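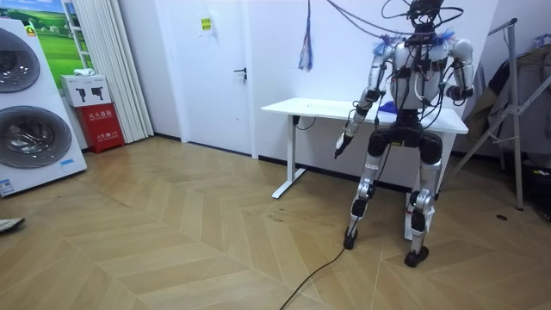 Item 4, floor cable.

Tresinley Robotics Club – Pre-Session Safety Checklist, Humanoid
Inspector: Hsiu-ying Yeh
Date: December 11, 2023

1. Overhead cables clear of neck and shoulders
NO. Cables loop around both. Tianyou calls this "slack management." Re-dress before power-up.

2. Shell panels and joint covers tight
OK. Checked by hand, all joints, power off.

3. Shoulders free of foreign material
NO. Blue fluff, both sides. Carried over from November, when I also wrote NO.

4. Floor cable out of walking path
NO. Tape it down or stand somewhere else.

5. Extinguisher cabinet reachable
OK. Please stop using the top of it as a shelf.

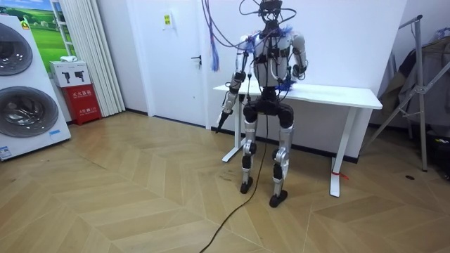

Item 6, right gripper with pointed tool.

6. Gripper empty at start of session
NO. Cheng-en says the tool is for the Gerneck pointing task. Fine – then it goes in after the stop test, as it says on page one.

7. Emergency stop tested
OK on second try. The first try was Cheng-en pressing the wrong button with great confidence.

8. Observers 15 feet back during leg tests
Pending. Mark the line first. "By the laundry" is a region.

9. Battery log filled in
OK to 100 percent charge. Cycle 27 is entered twice, in two different handwritings.
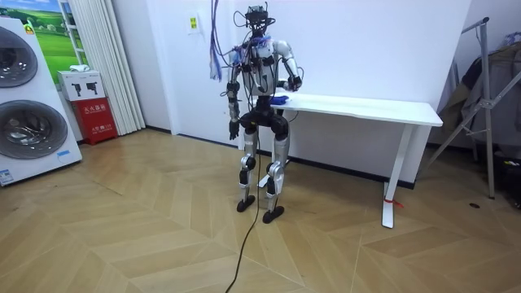 Comments from the inspector | 1 min read

Left hand near the tabletop: keep the reach slow until item 1 is signed off. Blue item on the table to be put away before the walking test.

Fenna asked if three passes in a row would let us skip the list. We have yet to manage one, so I have left the question open.

Result: HOLD. Recheck items 1, 3, 4, 6 and 8. Second signature: Mei-kuen Yen.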